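Community Help > Home and Office > Tidying

# Where should bottles be kept in a room with a fire cabinet on the wall?

**Posted by Pirnholm** — April 2, 2022

Hello all. I look after a shared work room in our building and I want to put it in better order. We have a lot of small bottles and tubes, mostly cleaning things, some hand products. People use them at a low place near the wall, and when they finish they leave them lying on the side. The next person must look for the right one with the label turned away.

My trouble is mostly the place. We have gray floor, white wall, and on this wall the cabinet with the glass front and the red inside. It has a red strip along the bottom and a red pipe coming out under it. I was thinking to buy a narrow shelf, 13 inches deep, and put it near this wall. But a colleague told me I should not put anything there. He did not say how much space is needed. One orange bottle is often left quite close already, so maybe people will think this corner is for storage.
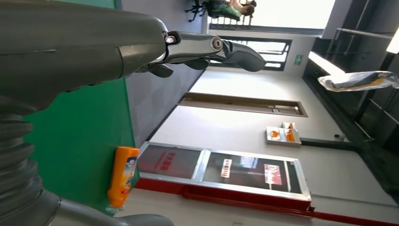

## What I want to know

- Can I put a low shelf beside such a cabinet, if it does not touch the glass?
- Is it bad to keep bottles lying down?
- Is there some cheap way to make people put them back?

I have up to 50 dollars for this. I can not drill in the wall, the building does not allow it. I also prefer not to buy a closed cupboard, the room is small enough.

The orange bottles are the most used. There is also a white tube with yellow cap and a small green one, which is always getting lost because it is so small. 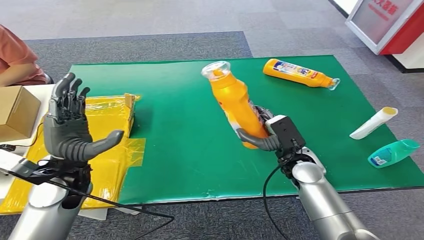 *Reading time: 2 minutes*

The bottles must stay in this room, we have no other storage on our floor. Before March there was a cart on wheels, but it went to another department and did not come back. Thank you for any idea.

3,702 views

---

**Chi-keung Tam**

I will start with the cabinet, it is the more serious part of your question.

Please do not put the shelf in front of it, also not a low one. The door must open fully, and a person must be able to stand there and pull out what is inside without stepping over anything. Beside it can be possible, but you should ask the person responsible for fire safety in your building. The rule for free space is different from place to place, and I do not want to give you a number which is wrong for you. Ask for the answer by email, so you can show it to your colleagues later. The red pipe should also stay free, do not use it to lean or hang things.

Now the bottles. Many of them can lie down for a short time if the cap is closed well, but for storage I would stand everything upright. A cap which is a little loose can leak slowly, and on carpet you will maybe notice only when there is already a stain. Read each label first. Some products say "store upright" and some must not be kept together, above all if there is bleach in one of them. If your hand products are only lotion or soap, keep them separate from the cleaning products anyway.

What I did in our own room:

1. I took all bottles out and threw away the empty ones and the old ones.
2. I bought two plastic trays with high sides, one for cleaning and one for hand products. High sides are important, in a flat tray the tall bottles fall over when somebody pulls the tray.
3. I put the small ones in a cup inside the tray. Your little green bottle would go there.
4. I wrote the names on tape, on the front side of the tray.

The trays stand on the lowest board of an open shelf, on the other side of the room from the fire cabinet. I paid much less than your 50 dollars — the shelf we had already. After some weeks most people put things back. Not all people.

If you keep the green mat, I would use it only as the place for working and clear it at the end of the day. A mat on the floor invites people to leave things on it.

---

**Hung**

just get a shoe rack. no drilling, fits bottles, cheap. mine holds everything

---

**Fosness**

A shoe rack can work but look at the bars first. If they are round and far apart, narrow bottles will tip between them. I had this problem with a rack and I put a piece of thick cardboard on each level, later I changed it to a cut piece of plastic board. It wipes clean more easily.

I agree with the first reply about the fire cabinet. In my old office we had a plant next to ours and we were told to move it at every inspection, and every time somebody put it back.

For the tube with the yellow cap, I would stand it on the cap in a glass or a cup, if the cap is flat. Then the cream is always near the opening.

---

**Pirnholm**

Thank you, this helps me very much. I wrote to the building office and I wait for the answer. The shelf will go to the opposite wall in any case. I will try the trays with high sides and the cup for the small bottles. The tube I will check tomorrow, I do not remember if the cap is flat.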